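# Showing a robot how to lift something awkward, with hand-held grippers

I've been putting off writing this up for ages, mostly because every time I sit down to do it we change something. But Nhi Đặng has started recording with us at Droscombe and asked whether there was a page she could read, and there wasn't, so now there is. Last tidied 22 May 2018.

It covers recording demonstrations with a pair of hand-held grippers, one in each hand, each with its own camera. If you've only driven the arm with a joystick before, you'll find this far quicker (and much kinder on your patience!). You do the job with your own two arms and the software works out where the grippers went.

## Before you pick anything up

Charge both grippers. I know, I know. But the left one on our set drains faster and you don't want it dying at take 15 of 16.

Wipe the lenses with a dry cloth, then open Zaveck on the laptop and start a new session. Give it a name you'll understand in a month. Mine from February are called things like "boxes again" and "boxes again 2", and Châu Hồ has every right to be cross with me about it.

Next, do the map. Hold one gripper at chest height and walk slowly round the table, pointing it at whatever you'll be working with, then tilt up towards the ceiling and back down. Take your time over this bit – if you whip round too fast the tracking loses its place and you'll have to start again. Once the map is saved, don't shift the furniture.

Check the markers too. The square black-and-white ones tell the software how things sit relative to each other, so they need to be clean and uncreased. We print ours on card.

## Choosing what to lift

Start with a plain box. Everyone wants to go straight to the hard stuff, but five good takes with a box will teach your hands more than an afternoon of dropped carrier bags.

When you do move on, try something wrapped. Crumpled clear plastic is a pain in the best possible way: it catches the light, it squashes, and it never looks the same twice from the camera's side. A robot that has only ever seen tidy cartons hasn't a clue what to do with it, so it's well worth recording plenty. 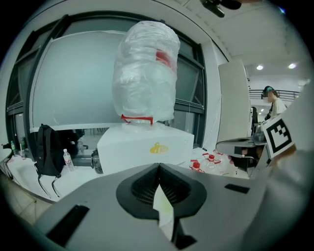
*Gripper's-eye view: the plastic-wrapped item on its white box, with water bottles on the tabletop to the right.*

I like working with other bits and pieces on the tables as well. Bottles, bags, whatever the room has in it. If you clear everything away for the recording, the robot learns the job in a room that doesn't exist, and then somebody leaves a rucksack out and it all goes to pot.

## Doing a take

1. Stand with both grippers open and in front of you, and hold still for a moment.
2. Press record and wait for the beep.
3. Move in at a steady pace, slower than feels natural.
4. Bring the gripper over the item before you lower it, so the camera gets a decent look.
5. Close gently. With soft wrapping, stop as soon as it gives a little.
6. Lift straight up, pause, then carry it over to where it's going.
7. Set it down, open up, back away and hold still again.
8. Stop the recording.

The pauses feel silly. Do them anyway! Ngân Tô does the trimming and she uses those still moments to find where each take begins and ends.

Try to keep your spare hand in play too. It's very tempting to let the second gripper dangle by your side, but then its camera records nothing but your knees. Keep it up near the table, steadying the box or simply waiting its turn.

## When a take goes wrong

If you fumble and recover, keep it. Those are lovely takes, since the robot gets to see somebody fixing a bad grip. If you drop the thing altogether, finish the take, mark it as a drop in Zaveck and carry on. Please don't delete it on the spot – I did that once with the wrong file selected and lost 41 takes from the Fustport job.

If the tracking jumps (the little line on the laptop goes all spiky), check these first:

- a hand or sleeve over the lens
- the camera pressed right up against a blank wall or panel
- sun coming straight in at the window
- somebody having moved a table since you made the map

It's almost always the table.

## How many is enough?

For a single item in one room, I aim for 16 takes from each starting spot, then turn the item a bit and go again. Swap people if you can. Châu Lục is a good deal taller than me and comes at everything from above, and the mix of our two styles worked better than mine alone did.

Have a proper break after every eight takes or so. Your wrists will go before your brain does, and tired takes are wobbly takes. When you've finished, copy the session to the shared drive, put both grippers back on charge, and drop Ngân a message with the session name in it.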